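Giving up the second bedroom 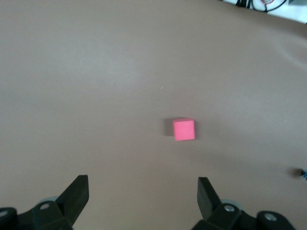

We moved into the flat on Cadwaladr Road in February, and by the time the boxes were flat and out by the bins it was obvious that we had too many rooms for the way we live and too few cupboards for what we own. I said I would write up how we dealt with it, mainly because my sister keeps asking and I keep giving her half the story on the phone.

The flat has two bedrooms. The second one was listed as a double, but a double bed in there would leave you climbing over the end of it to reach the window. The previous tenants had used it for drying washing and there were still hooks in the ceiling. We put the spare bed in, closed the door and more or less forgot about it. People stayed over twice in the first year. That is a lot of rent for a room used four nights out of 365.

Meanwhile I was working at the end of the kitchen table and clearing everything away every evening so we could eat. Laptop, charger, notebook, the folder for the Ivevine job, all of it on to the top of the fridge and back down again the next morning. I did that for months. It only takes a few minutes but I came to dread it, and things got lost behind the fridge. I found my bank card down there in the end, having already cancelled it.

So the spare bed went. We offered it round the family first and had no takers, then put it up locally for nothing and a man came with a van the same evening. He didn't want the slats. We still have the slats.

I measured the room properly after that. The chimney breast sticks out 39 centimetres, and the alcove to the left of it is wider than the one on the right, which I hadn't noticed by eye. The desk had to go in the left one or nowhere. I looked at a lot of desks and nearly all of them were too deep. Aqeel Abbasi, who I used to work with and who has fitted out more rooms than I have, told me to stop looking at desks and get a top cut to size and put it on brackets. He was right. He also told me to find the studs before buying the brackets, and I bought the brackets first.

The wall turned out to be brick on the chimney side and plasterboard on the other, so the two ends are fixed in different ways. It took most of an afternoon. The left side is slightly lower than the right, by an amount I can see and visitors can't. A pencil will roll if you put it down the wrong way round.

Paint was the bit we argued over. I wanted white and to be finished with it. We ended up with a grey-green from Jumine, two coats, and I have to admit it was the better choice. White would have shown up every lump in the plaster, of which there are plenty. The woodwork we left alone. It needs doing but I had run out of patience and we had no clean brushes.

For storage I used what we had. The tall shelves from the old hallway went into the right-hand alcove with a bit of card under one foot. Paperwork is on the bottom two shelves, books above that, and the sewing machine is at the top where it will stay until somebody needs trousers taking up. The ceiling hooks came in useful after all. The airer hangs from them over the radiator and washing dries there faster than it ever did in the hall.

What about guests? We bought a folding mattress, and it lives under the desk on its side. My mother has slept on it and said it was fine. My brother-in-law said it was not fine and will be going to the hotel by the station next time, which suits both of us.

The change I notice most is in the kitchen. We can leave the table laid, or leave the newspaper open on it, and it is still there when we come back. I shut the door on work at half past five and don't see it again until morning.

Still to do: the woodwork, a proper blind, and something on the floor, as the chair has started to mark the boards. I've seen a rug from Ciltberg I like but it comes in one size and the size is wrong. If anyone wants a set of bed slats, let me know.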